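Fruit baskets are back at Durcombe hall

I popped into the hall in June to see how the fruit baskets were coming along, and I ended up staying until gone four. If you missed last year's, they get made up for the Durcombe summer raffle and then go off to the Pirkau day centre for the tea tables.

There are 37 to do this time, all wicker, and a basket with mango and bananas in it got my vote straight away. I do love a tall handle on a basket!
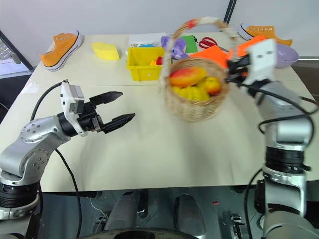 Wycliffe Mfaume has been in charge of the list for years and he likes the bananas along the front, where people can see them. I'd have put them at the back myself, but I was only there for the biscuits - and he did let me have a go at one. Mine leaned a bit. The white fluffy trim is new, and I'm told there are 50 metres of it in the cupboard, so expect to see it again at Christmas.

Raffle tickets are on sale at Mushi Stores now, and last year they sold 600.
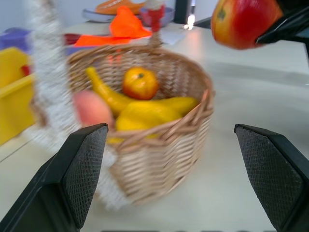

Erasto Athumani wrote in to say he won one two years ago and still keeps his onions in it, and could we please have fewer bananas and more pears.

Last updated: June, 4.40 pm

More from Durcombe
Gonmont footpath open again
Bus 49 timetable changes
Pirkau day centre wants board games

Contact the newsdesk | © Durcombe News | Back to top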